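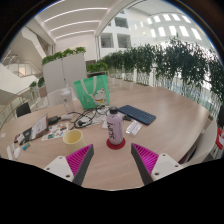 The quiet floor that never was

An acoustic consultant on the atrium office, and why she has stopped believing the brochures

She has asked me to leave her name out, and by the second coffee I can see why. She has spent 11 years measuring noise in offices, mostly for the firms that design them, and she doesn't have much good to say about the results.

"Everybody wants the big hole in the middle," she says. "They want light, they want stairs, they want people bumping into each other. Then they ring me eight months after the move and ask if there's a panel you can buy."

Is there? "There are plenty of panels you can buy."

The building she keeps coming back to is the Drarkel head office at Flumundale, where she was called in after staff complained. It was planned with 498 desks for 596 people, on the theory that a good share of them would be at home or in meetings on any given day. The theory came from Pornelau, a workplace strategy outfit whose report she still has on her laptop. I've read it. It uses the word "vibrancy" on nearly every page and mentions sound twice, once in the phrase "sounding board".

I put it to her that people complain about any new office, and that some of this must be nostalgia for a door with your name on it. She half agrees.

"Some of it, sure. I had a bloke tell me he couldn't think because of the carpet. But I'm not going on what people tell me. I put meters out for a fortnight. On the upper levels you could follow a phone call from two floors down, whole sentences. That's not a mood."

The trouble, as she explains it, is speech. A steady hum from the air conditioning bothers hardly anyone, and a bit of it helps. Words are harder to ignore, and an atrium carries them upward past a lot of hard surfaces: glass balustrades, plaster, big bare tabletops. Carpet takes the edge off footsteps and does very little for voices.
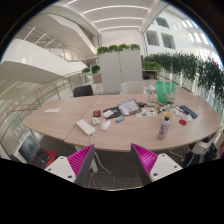 Meeting table in a multi-level atrium.

What about the claim that all this openness gets people talking to one another? Here she's more careful than I expected. She has seen studies that point both ways and doesn't think much of the ones paid for by furniture makers. Her own impression is that people in open buildings put headphones on and send messages to the person across from them.

"But that's an impression," she says. "I didn't measure it. Pornelau didn't either, and they put it in a graph."

I ask about Lekota, the booking app Drarkel brought in to share out its enclosed rooms. She laughs, not kindly. By Wednesday, she says, every small room was taken for the following week, often by one person who wanted to get some reading done. Management saw the figures and announced that the rooms were a success.

"Which is one way to look at it. You could also say your whole building was queueing for a cupboard."

I'm less sure than she is that the cellular office deserves a comeback. It was expensive, it was dim, and the corner went to whoever had been there longest. She doesn't argue. What she would like is duller: soft ceilings under the walkways, a proper wall between the stairs and the desks, and someone with a meter in the room before the drawings are signed off. Absorbent ceiling tiles of the sort she prefers cost up to $300 a square metre installed, and they are usually the first thing struck from the budget.

"They kept the feature stair," she says. "They always keep the stair."

Drarkel did fit some panels in the end, on one side of the third level. She went back in March to test them and got an improvement she describes as "real, small". The company newsletter called it a transformation. She hasn't been asked to do the other side.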